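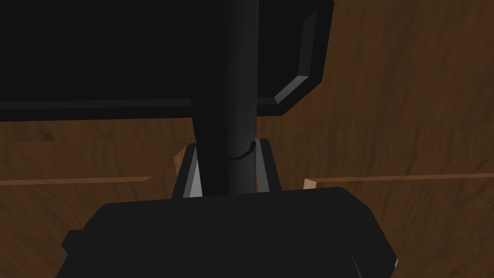

Simulated wrist view: gripper fingers open on either side of a black shaft, with a wooden surface behind.

We use cookies to remember your language and page settings. Accept | Settings

Print this page | E-mail this page

Emari 400 Simulation and Planning Station

Order no. 2715

The Emari 400 is a desktop station for planning and rehearsing gripper work before it is run on a physical arm. It is sold as a complete unit with workstation, display, pendant and software license. The station can be seen running at the Cartwright open day in Stondton in June; see the section on visits.

Purpose

The station is meant for shops that change parts often and cannot give up arm time for teaching. Paths are written and checked in the simulator, then exported to the controller. The wrist view shows the work from behind the fingers, so approach angle and clearance can be judged before any hardware moves. Dark parts in dim light are included in the demonstration set. They are hard to read from a fixed overhead view, and most visitors ask about them.

Technical data

Physics step rate: 2000 Hz
Wrist view update: 60 Hz
Stored paths: 1668
Weight, without display: 14 kg
Power: 100–240 V, 50/60 Hz
Network: two ports, one reserved for the controller
License: one seat, perpetual, with 12 months of updates

Included

Workstation, display, pendant with 3 m cable, power cord, printed setup guide. The controller cable is ordered separately, as the connector depends on the arm.

The open day

Wulard will have two stations on the floor at Cartwright. The first runs the standard demonstration set without a break. The second is kept free for visitors' own parts. Models should be sent in STEP format one week ahead so that contact surfaces can be checked. Files brought on the day will be loaded if time allows – large assemblies usually need to be cut down first.

Each demonstration takes 25 minutes. Jolanta Pawłowska covers path planning and export. Lwazi Lekota covers finger geometry, contact settings and the wrist view. Questions about pricing are handled at the desk by the entrance.

Visitors may use the pendant. Jog speed is limited in demonstration mode, and collision stop cannot be turned off. A path that ends in a collision is kept in the log and can be replayed from the wrist view or from any free viewpoint.

Known limits

Soft and woven materials are not supported in the current release. Cables are treated as chains of rigid links and need manual tuning. Surface friction is set per part, not per face. Wood grain and similar textures change the look of a surface only; they have no effect on contact.

Ordering

Lead time is four weeks from receipt of order. Demonstration units are not for sale. Stations ordered with an older Emari license are credited for the unused update period – have the license number ready.

Data sheet revision: May 2024

Print this page | E-mail this page

Related items
Emari controller cable, 5 m
Emari pendant holder, bench mount
Emari additional seat license
Wulard finger blanks, set of four
Setup and training day, Stondton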